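5. April – Schalenabrieb, Ölausbeute kalt

Fortsetzung der Reihe vom Oktober. Ziel bleibt ein Auszug für den Reiniger von Liltden ohne Destillation. Ansatz wie gehabt: Schale ohne Albedo, fein gerieben, 300 g auf 600 ml Ethanol, Braunglas, verschlossen, Raumtemperatur. Schütteln morgens und abends.

Mandarine und Orange getrennt angesetzt. Die Mandarinenschale reißt beim Reiben ein, Verlust höher als bei der Orange. Feinere Reibe (die von Grillwood) bringt wenig, sie setzt sich schnell zu. Schäler mit anschließendem Hacken noch nicht probiert.

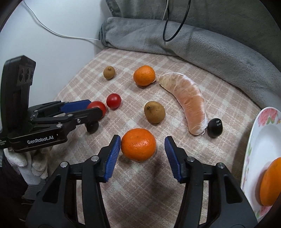
Mandarine, Schale genarbt; links eine Tomate.

Ansatz 47 (Mandarine): Farbe nach dem ersten Tag kräftig gelb, Bodensatz flockig. Filtration über Faltenfilter zäh, beim zweiten Durchgang vorher absitzen lassen. Trübung beim Verdünnen mit Wasser setzt früher ein als im Oktober. Entweder mehr Öl oder der Alkohol war schwächer – Spindel nachprüfen, die alte zeigte schon einmal falsch an.

Orange parallel, gleiche Einwaage. Geruch sauberer, weniger grüne Note. Rückstand nach dem Abdampfen einer Teilprobe: 2,092 g, leicht klebrig. Darin stecken auch Wachse, als reine Ölmasse also nicht verwendbar. Für den Vergleich reicht es, sofern beide Proben gleich lange auf der Platte stehen.
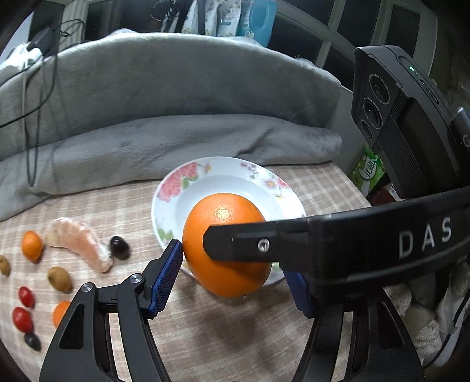 Reiko Kikuchi wandte ein, der Rückstand sage ohne Kältefällung gar nichts aus; die Wachse müssten über Nacht im Gefrierfach ausfallen und kalt abfiltriert werden, sonst vergleiche man vor allem die Behandlung der Schale beim Händler.

Einwand übernommen. Von beiden Ansätzen je eine Teilprobe ins Gefrierfach, Filter vorkühlen, Leergewicht vorher notieren.

Offen: Spindel gegen die von Negri prüfen. Neue Braunglasflaschen bei Pavlović bestellen, die Deckel der alten quellen auf.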